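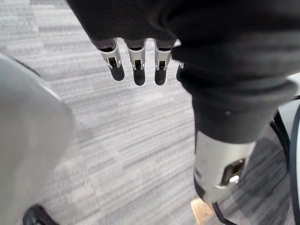

Wrist cam view, thumb and four fingers hanging over the office carpet. Day 22 of teaching this hand some manners.

Prys Lougher
18 Jun 2024

1/ A few of you asked what I've been up to since the Dasar write-up, so pull up a chair, this one rambles a bit. I've been working on the grasp planner for the hand, and more exactly on the bit of it that has to cope when the hand is in the way of its own camera. Which is most of the time!

2/ Look at the fourth finger up there. There's a thin sliver of bracket showing and the thumb has swallowed the rest. Our old fingertip tracker took one look at views like that and put the fourth tip somewhere in the middle of the thumb, with great confidence.

3/ So the first change was to let the tracker say "I don't know". Each tip now comes with a confidence value, and when it drops too low we fall back on the joint encoders and the hand model. Gwenllian Pritchard suggested this back in August and I argued with her for a whole lunch. She was right, and I've told her so (twice, she asked me to repeat it).

4/ The second change is duller and helped more. The encoders report at 200 Hz and the camera doesn't come anywhere near that, and we'd been pairing each picture with whatever joint reading turned up last. Now everything gets stamped at the source and we interpolate. A whole family of "perception bugs" went away that afternoon and I felt rather silly.

5/ The carpet is still my nemesis. All those gray streaks! The segmenter loves to find edges in them, and a small tan block like the one down by the thumb cap is easy enough in the middle of the picture but gets shaky once part of it slides out of view. I'm now carrying the block's last good pose forward for 10 frames before giving up on it.

6/ For anyone who wants to poke at this sort of thing, I replay everything through Tukix, our little log viewer. It scrubs joint angles and video together, and I have 470 clips tagged in there so far. Princess Tan wrote the tagging part and it has saved me more evenings than I can tell you.

7/ Next up is the planner's habit of closing the thumb first, even when that hides the very thing it's trying to pick up. I'd like it to pay a small cost for blocking its own view – still working out how small. If you've tried something similar, do tell me how you set the weight, I'd love to compare notes.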